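Villow Support Desk
Ticket status: Open, awaiting customer
Category: Household tasks / sweeping and tidying
Product line: Two-arm home unit
Priority: Normal

Customer's first message

Good morning, and thank you in advance for reading all this, because I know I do go on. I look after the trial of your two-arm unit at our Jandlow house, and we have reached the point where I'd like a second opinion before I write my report for the people at Gekley who are paying for it. They want to know one thing, which is whether the machine can be trusted with a bedroom floor yet, and I keep starting the answer and crossing it out.

The trouble is the sweeping. It picks up the broom very nicely. It picks up the dustpan very nicely too, and I was so pleased the first time I saw both hands full that I rang my sister! But the sweeping itself goes well for a few strokes and then the pan and the broom seem to lose track of each other. The broom arm carries on with its stroke, the pan has crept a little to one side, and the paper sails past the lip and under the bed. Flat bits of cardboard are the worst. Balled-up paper rolls in quite happily, but a flat piece just sits there being stroked.

The other job we give it is handling things with one hand, cups and containers and so on, and there I have far fewer grumbles. It is slow, but so am I before ten o'clock.

Could you tell me whether this is a setting, a fault, or simply where things stand at the moment? I don't mind which, I would just like to know.

Reply from Villow support

Hello, and please don't apologise for the length, it saves us asking. A few things that would help us:

Which grip profile is loaded for the long-handled tools? You'll find it under Tools, then Grip.
Does the pan creep in the same direction every time?
Does the same thing happen with the Vergara handle sleeves fitted?
Could you attach a couple of pictures of the sort of work you are giving it, one from the wrist camera and one from the head?

Please leave the room as you would normally have it. Tidying up first makes our job harder.

Customer

Thank you, that was quick. Profile is "standard round", which was on it when it arrived. The pan creeps to the left, as the machine sees it, nearly every time. No sleeves fitted, I didn't know there were any. Pictures attached, wrist first and then head.
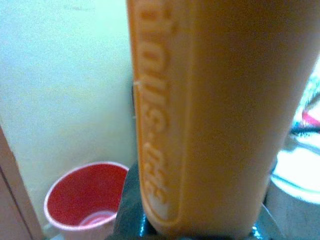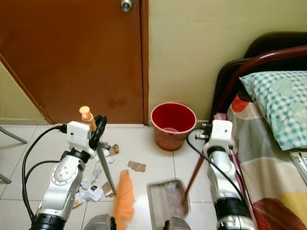
I should add that we did three runs after breakfast with the same amount of rubbish each time, and I wrote down what was left on the tiles. The first run was the best. The second left the cardboard and one ball of paper, and on the third it stopped by itself with the message "tool pose uncertain" and waited for me, which I thought was rather polite of it. I cleared the message, it had another go, and it stopped again in the same place.

I have also tried it with the curtains drawn and the light on, in case the shine on the tiles was confusing it. I couldn't see any difference, but I only did it the once, so please don't hang anything on that.

Reply from Villow support

Thank you, that is very useful. We think two separate things are going on.

The first is the grip. "Standard round" holds a handle firmly along its length but lets it twist a little, and with a dustpan a small twist at the top is a big shift at the lip. Please change the pan hand to "flat tool" and leave the broom hand as it is. The sleeves should help as well, and we'll post you a set.

The second is the cardboard, and here we'd rather be plain with you. The sweeping routine was built from more than 4000 practice strokes, but most of those were with crumbs and crumpled paper. Flat pieces are still a weak spot. We'd suggest letting it pick up the larger bits by hand first and then sweep what remains. In the planner, tick "collect before sweep".

Once that's done, could you repeat your three runs and send us the log? Please set the stroke speed back to 100 if anyone has changed it.

Customer

Speed was already at 100, so no mischief there. I've changed the pan hand and ticked the box, and I have had time for one run so far. The pan stayed put a good deal better. It also spent a very long while collecting one scrap of card, and I went off and made a pot of tea in the middle of it, but it did get there and it dropped the thing in the bucket.

I think I shall tell Gekley that it can sweep a floor if somebody is in the house and in no hurry. I'll do the other runs when the sleeves come and send the log then, so please keep this one open.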